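Ludmila Murín keeps the play kitchen at the Pivville toy library on a plain white table. She put most of it together in April, from donations. 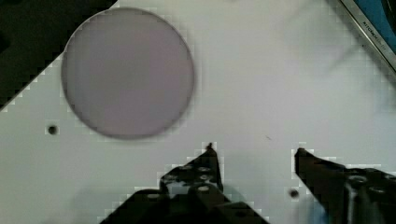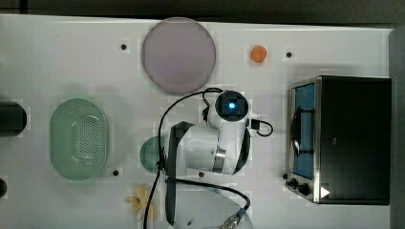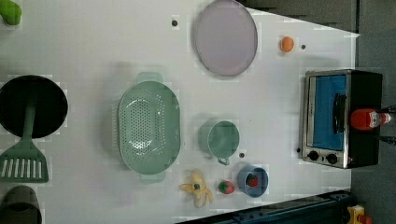
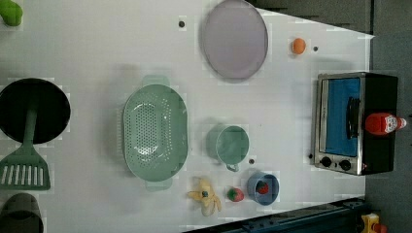 "The food goes missing first," she says. "I had to ask in Kuruc for more fruit." A lavender plate is the piece she gets asked about most. "Children want to serve people. They don't care much about cooking – they want you to sit down and eat."

Washing up takes her 60 minutes on a Sunday. She does it by hand, in 2 tubs, and lets everything dry overnight. "Colanders are the worst. All those holes."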